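Household Chores Program: Progress Report to Wullico
Reporting period: July to 13th August
Prepared by Ji-hoon Ji, program lead, Dimura

Where we stand

The question you asked us at kickoff was a blunt one: can a machine fold the laundry yet? Our answer this period is "some of it, on a good day," and that is more than I could have written in the spring report. Towels are in decent shape. Long sleeves are still hard, and long sleeves are where most of our effort went.

We now have 252 recorded folding sessions in the shared store, all done by people using two hand-held grippers, one in each hand. Byung-chul Oh trained the current model on 202 of them and kept the others back for testing. I'm really pleased with how clean this batch is!
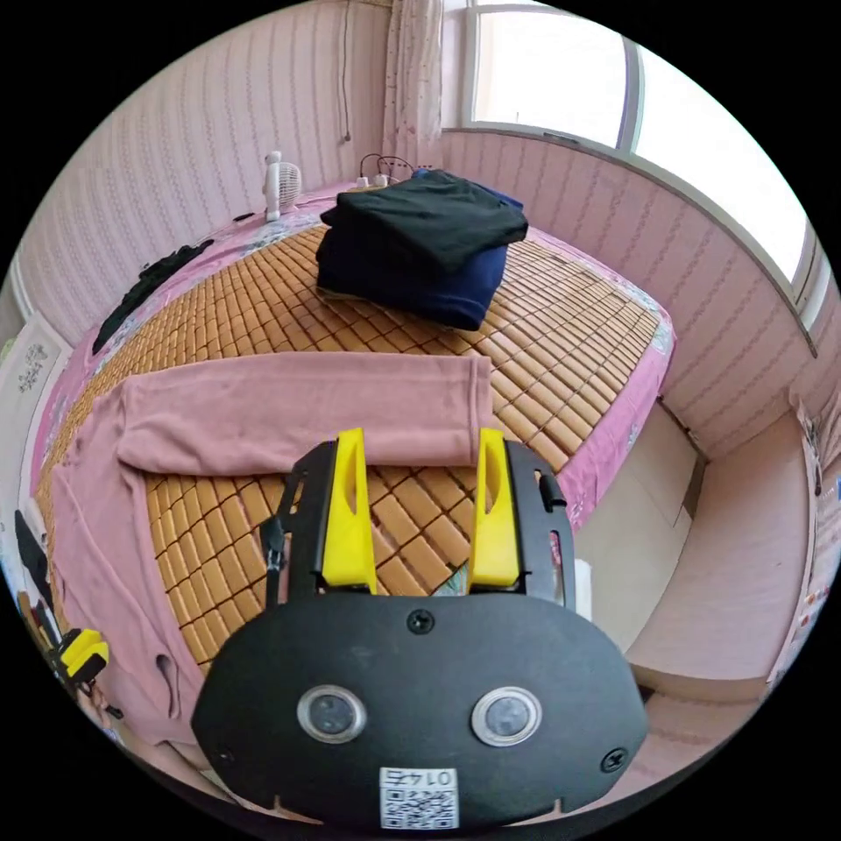

Figure 1. Long-sleeved garment on the bamboo mat, one sleeve folded across.

Sleeves

A person folds a sleeve without thinking, and the cloth does half the work. A machine has to find the cuff, pick up one layer and leave the layer underneath alone. In the July trials on our bench arm, the model took hold of both layers far too often and dragged the whole top along with it. After retraining it is much better at the first pinch (Byung-chul let out a yell you could hear in the parking lot). It still loses its way when the sleeve lies twisted, and dark fabric gives it more trouble than light.

The sessions in real bedrooms have helped more than I expected. Our lab table is flat, gray and evenly lit. A bedroom has daylight from one side, patterned sheets, cords, and clothes waiting their turn on the bed, and the model needs to see all of that before it can be any use in a house.

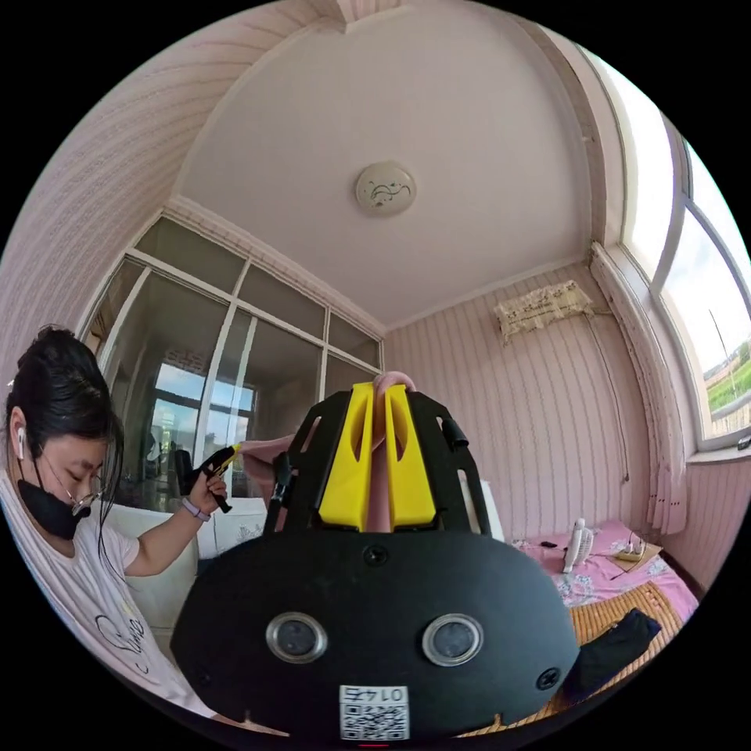
Photo: Dimura field team

We also learned something about two-handed work. When both grippers hold the same piece of cloth, people keep adjusting the tension between them in tiny moves, and our older recordings smoothed those moves out. We have stopped smoothing. The files are bigger and the storage bill went up a little, but the folded edges in the bench trials are visibly straighter — it's the cheapest improvement we've made all year. 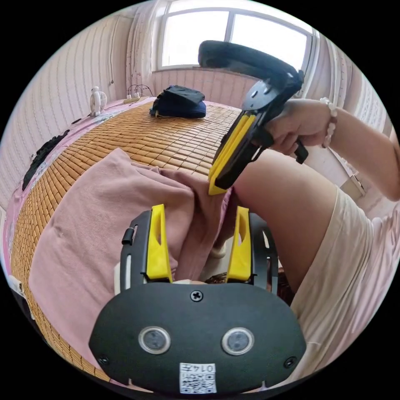

Progress Report No. 2, page 2

What doesn't work yet

Stacking. The model can make a fair folded shirt and then knock it over while placing it on the pile. We have very few good examples of the placing step, so the next sessions will put more weight on it.

Speed. A practiced person is still many times faster than the bench arm. I would like to leave speed alone until the folds are reliable, and Byung-chul agrees.

Shop floor. The Zullero store trial, restocking folded knitwear on open shelves, has moved back to the next period. Their shelving is deeper than our arm can comfortably reach, and a longer mount is on order from Arnardóttir. The staff there have been great about it and keep asking when we're coming.
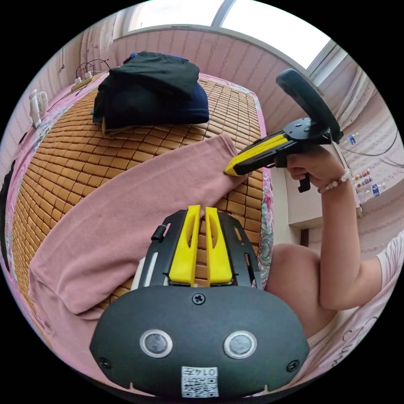

Plans and requests

Our target is 1,000 sessions by the end of the program, with more homes, more kinds of fabric and a better mix of people doing the folding. We want left-handed folders in particular. We'd also like to add pants and children's clothes, which we have barely touched.

We are within budget and not asking for extra money. We do ask for your approval to shift the unused travel funds to pay for more recording hours. If you can let us know before the next review call, we can book people right away.

You are very welcome to come by and watch the bench arm take on a sweatshirt. Bring one of your own if you like — new clothes are exactly what it needs.

Ji-hoon Ji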